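Search reviews Enter keyword Go

Cestalier stacking tubs, two months in

The claim on the Cestalier website is that you will "never buy storage again". I have bought storage four times in the last ten years and each time somebody has promised me something like that, so I went into this one with my arms folded.

The tubs come in three sizes. They nest when empty and stack when full, and the lids are sold separately, a fact which the product page mentions once, in grey type, under the delivery information. I ordered the medium set and one large. The lids added nearly a third to the bill. If you are comparing prices with the Wandholm range, compare with lids on both sides, as Wandholm includes them.

Cestalier says each tub was "tested to 2000 openings". I asked by email what that meant, given that a tub with no lid doesn't open. The reply took nine days and told me the figure refers to the lid clips. So the number printed on the tub is a number for a part that isn't in the box. Make of that what you like.

Now for what they are like to live with. The medium tubs went into the cupboard under the stairs, holding shoes, dog towels and the sort of cables one keeps for no good reason. The large one went in the utility room for recycling. They wipe clean with a damp cloth. They don't smell, which I can't say for the Grisov crates I had before, and those stank of new tyres until Easter.

Stacked two high they are steady. Stacked three high, with anything heavy in the top one, the pile leans. The website shows them five high in a very tidy garage, and I would like to know what is in them. Crisps, perhaps.

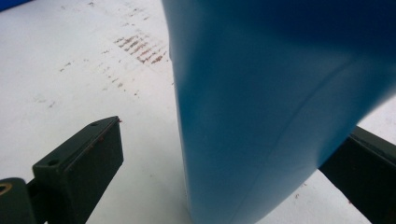 Smooth blue plastic, seen close up.

The handles are my main complaint. They are moulded into the rim with a lip underneath for your fingers, and the lip is too shallow. Carrying a medium tub of shoes is fine. Carrying the large one full of newspapers down the side passage on a Thursday morning is not, and I put it down twice on the way. My old tubs had plain cut-out holes and were easier to hold, even though they let the dust in.

The second complaint is the sizing. You would expect two mediums to sit on top of one large. They nearly do. There is a gap between them wide enough for a sock to fall through, and the mediums slide about because the grooves don't line up. Cestalier calls this a "modular system" and I don't think it should be allowed to.

Then there is the colour. The shade is called Calloway Blue and it costs two pounds more per tub than the plain grey. I rather like it. I don't like it two pounds more, and I can't find any other difference between them.

The guarantee is ten years against cracking, provided you keep the receipt and register within a fortnight. The form rejected my order number twice and then accepted it without the dash. It doesn't cover the lids, the clips or "fading caused by light".

Should you buy them? If you want a few sturdy tubs that stay on the floor, the mediums are decent and I'm keeping mine. I wouldn't have the large again. If you want a tall stack in a small cupboard, look at Wandholm, or measure up and get some shelves.

Score: 2 out of 5 for the large, 3 for the medium.

Comments (4)

shedandbreakfast
Spot on about the handles. I've got six of the mediums and stopped using them for anything heavier than wool.

Pernickety
Bit harsh. Mine have been three high in the loft since last October and haven't moved. Are you sure your floor is level?

shedandbreakfast
Lofts don't get a dog running past them though.

tuppenceworth
Does anyone know if the old Grisov lids fit? I have a pile of them and no crates left. Not paying Cestalier prices for lids.

Contact us | Privacy | Review no. 942 | Copyright, all rights reserved | Back to top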